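I bought the Milletti pocket recorder in May, just before the courthouse hearings in Trunbridge started, and I've grown so fond of it! It ran 17 hours on one charge, and it caught every word of the speeches on the steps (even with all that chanting and those whistles going), so my quotes went in clean.
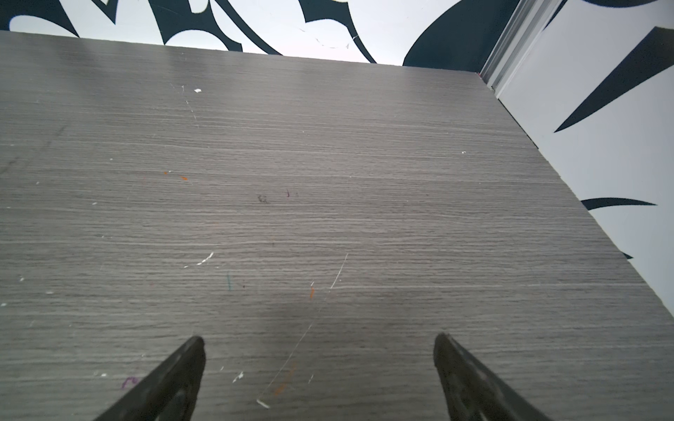
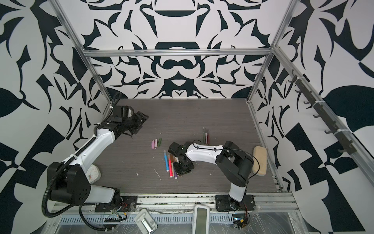 Gray wood grain and patterned walls, in both pictures.

My only grumble is the menu, which took me 2 evenings to learn. Still, for any small-town reporter, I'd say go ahead and get one.

Nelli Nurmi, 9/22/23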